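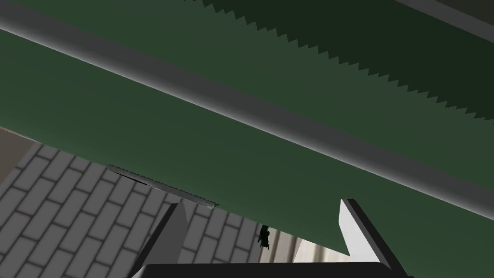

Fevaston will open its Lillgate records store in May. The building holds 600 meters of shelving on 2 floors.

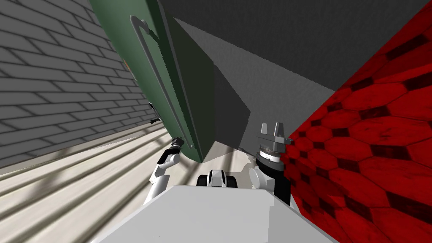
Air in the store is kept dry by a Gandusow unit. Bimla Tyagi signed off the load tests.

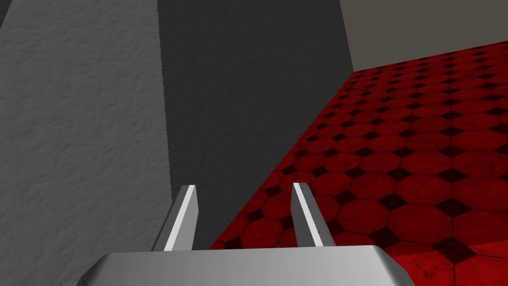
Who may use the store? Any firm with a Thakur storage contract.

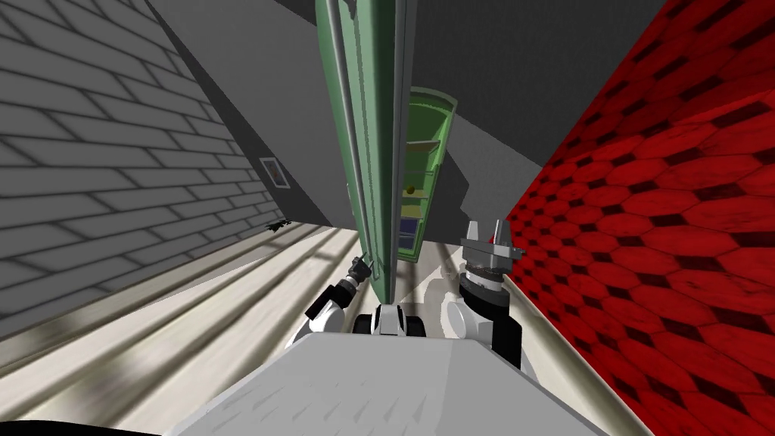 Fees
Setup is $100 per client.

Contact: Kusum Ahuja, Fevaston
Back to top
This site uses cookies. OK

Comments (2)
Sushil Mathur: Is parking included?
Seema Awasthi: What are the pickup hours?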